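Estus Melamine Dinner Plate
Sold singly or in packs of 4
Equipment pages > Kitchen and table > Plates

We stock the Estus because people ask for it. We were slow to take it on, and the page below is more or less the list of things we argued about before we did. If you want a plate that the maker's leaflet calls "virtually indestructible," please read as far as the section on chipping.

What it is

A rigid melamine plate with a printed design sealed under a clear top layer. It is meant for patios, campers, rentals and houses with small children. It weighs less than stoneware and it makes a clacking sound when you stack it, which some people hate. The design is on the top face only. The underside is plain with a foot ring.

Does it break?

Less than china. The leaflet says 1000 wash cycles without loss of color. It doesn't say what kind of wash, at what heat, or with what detergent, and we have asked twice. Until we get an answer we treat that number as advertising. We ran ours in the shop dishwasher from March to August and the print held up fine, but a shop dishwasher on the short program proves very little about yours.

Drop one flat on a tile floor and it will probably bounce. Drop it on its rim and you may get a chip, and a chipped melamine plate should go in the trash. Melamine can't be glued in any way we would want to eat off.

Color and pattern

Patterns change every season and Estus does not promise to repeat any of them. If you want a matching set, buy the whole set now. We get a lot of mail from customers hoping to replace one plate from three years back, and we can almost never help. Mixing loud florals on purpose is the cheaper plan.
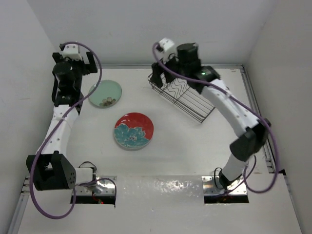

Two floral plates, mint green and bright red, with a dark wire rack.

Reds and dark blues show knife marks sooner than pale grounds do. We would not cut steak on any of them.

Heat

Not for the microwave. Not for the oven. Not for resting a hot pan on. The leaflet puts this in very small type next to a large drawing of a barbecue, and we think that is backward. Food straight off the grill is fine if you let it sit a minute first.

Coffee, turmeric and tomato sauce stain. A paste of baking soda gets most of it off. Don't use bleach or a scouring pad, which takes the gloss off, and then it stains faster.

Drying and storing

Most complaints we see about melamine are really about drying. Plates come out of the dishwasher with water beaded all over them, get stacked, and smell musty by the weekend. Stand them on edge with a gap between. Any wire rack will do this. Estus sells its own rack, the Rumis, at a price we couldn't defend, so we don't carry it. The Brunton does the same job and folds.

Check the slot width before you buy any rack. Melamine rims are thinner than stoneware and can lean over in wide slots until the plates touch, and then you are back where you started. 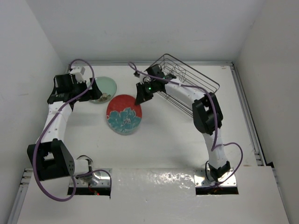
Itden: I've had four of these in daily use for two summers and I'd say you are too hard on them. No chips at all. You're right about the stains, though, and the baking soda only half worked on mine. I also dry them flat on a towel and never had the smell.

Our reply: Glad to hear it. A towel works if you turn them over once. We'd still use a rack.

Ordering

Single plates ship within 14 days. Packs ship sooner. Orders of 16 plates or more go out in two boxes, which may not arrive together. Returns accepted unused, in the original sleeve. We don't take back chipped plates unless they arrived that way, so open the box when it comes.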